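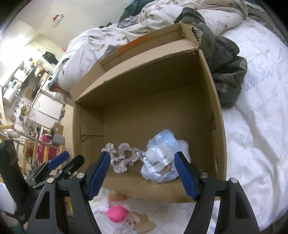

Pinzas manuales con almohadillas azules junto a una caja de cartón con coleteros y un artículo de peluche en envoltorio transparente. Foto: Ameo.

NOTA DE PRENSA

Ameo publica la segunda edición de su guía de buenas prácticas para la manipulación con pinzas manuales en viviendas

Juvthorpe, 31 de diciembre de 2018. Ameo ha publicado la segunda edición de su guía técnica para el registro de tareas de manipulación con pinzas manuales en entornos domésticos. El documento sustituye a la versión de julio y se aplica a todas las sesiones que la entidad coordina con sus socios Nurero y Pisharody.

La guía consta de 19 requisitos, agrupados en 7 capítulos: preparación del espacio, estado de la herramienta, selección de objetos, ejecución, privacidad, etiquetado y conservación de los datos. Durante la revisión se tramitaron 247 observaciones remitidas por operadores y responsables de laboratorio.

El cambio principal afecta a la selección de objetos. La primera edición admitía únicamente piezas rígidas de geometría conocida. La nueva incorpora textiles pequeños, artículos de peluche y productos con envoltorio flexible - tres clases en las que la forma del objeto varía durante el agarre. Para cada una se fijan la apertura inicial de la pinza, el criterio de agarre válido y el número máximo de reintentos.

En cuanto a los recipientes, se permite el uso de cajas de cartón abiertas, con las solapas plegadas hacia fuera. Los desgarros y bordes irregulares no son motivo de exclusión, siempre que se anoten en la ficha de sesión y no haya grapas ni elementos cortantes accesibles.

El capítulo de herramienta obliga a revisar las almohadillas de agarre y los pasadores de articulación antes de cada sesión. Una almohadilla con desgaste visible se sustituye por parejas, nunca de forma individual. El juego completo se renueva al alcanzar 2000 ciclos de cierre.

«La vivienda no se ordena para la sesión. Se retira lo que supone un riesgo o identifica a una persona, y el resto permanece donde está», señala Mayu Murakami, responsable de normalización de Ameo. «Lo que exigimos es que las condiciones queden documentadas con el mismo detalle en todos los centros».

Respecto a la privacidad, los documentos con datos personales, las pantallas encendidas y las fotografías familiares deben cubrirse antes de iniciar el registro. El residente firma el consentimiento por sesión - no por proyecto - y puede solicitar la supresión del material.

La guía es de aplicación inmediata. Las sesiones registradas conforme a la primera edición conservan su validez, con la indicación de la versión correspondiente en los metadatos. Nurero se ocupará de la formación de operadores y Pisharody, de las auditorías internas.

El texto completo puede solicitarse a la oficina de normalización de Ameo en Juvthorpe.

Contacto de prensa: Ameo, Departamento de Comunicación, Juvthorpe.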